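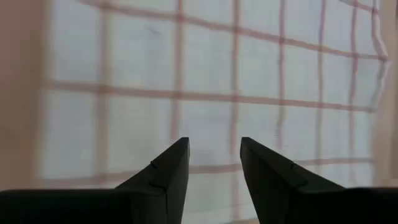

02/01/2021

Back at the bench after two days of doing nothing but eat, and I was quite looking forward to it, which probably says something about my holidays. Valentin Lebrun had left me a note taped to the controller before he went off to Bernex: "left finger drifts, don't trust the zero". Thanks, Valentin! Happy new year to you too.

So the morning went on the gripper. I put the kettle on, parked the arm with the wrist level and the curtain behind it (you can see the daylight between the fingertips that way, much easier than squinting at them against a dark wall), and brought the fingers in slowly. I've got into the habit of doing it by eye first and with the feeler gauges after. What I want is both points at the same height and a gap that stays the same all the way down. If it's wider at the bottom than the top, something is bent or a screw has walked.

By eye it looked fine. By gauge, nearly fine. Then I ran it open and shut for a bit while I had my tea and tried again, and there was the drift, just as he'd said. The left one was coming home a hair short. The right one was perfect every time, smug thing.

I had the cover off before ten. My first thought was the belt, and I'd more or less talked myself into ordering a new one from Stemier when I noticed the clamp screw on the left carriage turned with hardly any effort. Whoever fitted it last (me, in April, I looked in the logbook) hadn't put any threadlock on. Or I had, and used the old bottle that's gone to water. Took it out, cleaned it, cleaned the hole, fresh threadlock, back in with the small torque driver. While I was in there I wiped the rails and put a smear of grease on, and got most of it on my sleeve.

Did the finger screws as well. I never like the ones at the base, they're a pig to reach with the bracket on, and I dropped one inside the housing and had to fish it out with a magnet on a bit of wire. Twenty minutes of my life. Must buy a proper pick-up tool.

Left it alone over lunch for the threadlock to go off. Leftover gratin, cold, because the microwave is still broken and Guérin still haven't rung back.

Afternoon: re-zeroed, then the hand-eye routine for the wrist camera. It failed the first time with error 171, and I sat there reading the Dastska manual like a novel until I found it only meant I hadn't saved the new zero. Saved it, ran it again, through it went. Then 8 slow closes with the gauge, and they all came back the same. I wrote them in the book in my best handwriting.

Armelle Hoarau phoned at four to ask if she could have the arm tomorrow for her cloth folding. I said yes, but to keep the speed down for the first hour and to ring me if the left side so much as twitches. She asked if I'd changed the pads too. I hadn't. They've got maybe a month left in them, and we've three spare sets in the drawer, so I'll do it next week when my back has forgiven me for today.

Still to do: new threadlock (bin the old bottle!!), pick-up tool, chase Guérin, tell Valentin it was the screw.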